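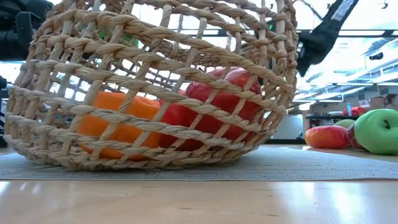
The Treldale station ran without a break from July through the end of November, and all five rain and temperature loggers are now sending readings once an hour. Two of them, at Hekden and Stolach, lost their clocks during the first frost and had to be reset by hand. Air moves through the shelters we use much as it would through the wide gaps in the rope basket with the orange pepper in it, and fine snow gets in the same way. Normunds Juška has fitted mesh on the windward side at Hekden. We will see after the next storm if it holds.

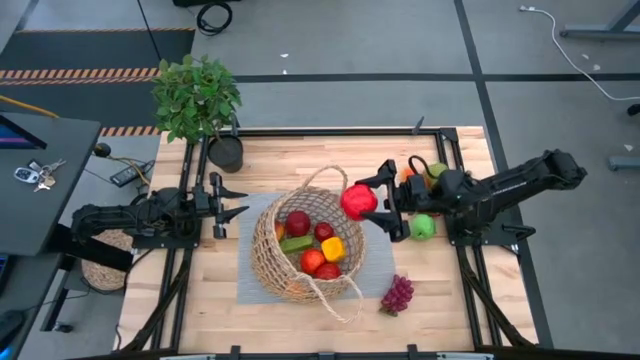

Woven basket on the gray mat, with a round red fruit held in the gripper at right.

Snow depth is the weak part of the record. The ultrasonic sensor at Stolach gave false readings on 10 days in November, mostly in high wind, and those days are flagged in the data file. Keabetswe Shabalala is filling them from the manual stake readings where we have them. Four days have no stake reading and will stay blank.

Spending is in line with the July budget except for travel — the road to Stolach was closed twice and we paid for extra nights in Treldale. Aivar Liepiņa has moved money from the printing line to cover it. No new funds are requested.

Next period: replace the Stolach sensor cable, finish the comparison with the old Adomaitis gauge, and send the first full season of data to Fulgencio Alvarado for checking. The spare battery for Hekden is still on order.

Raimonds Jõgi
December 10, 2018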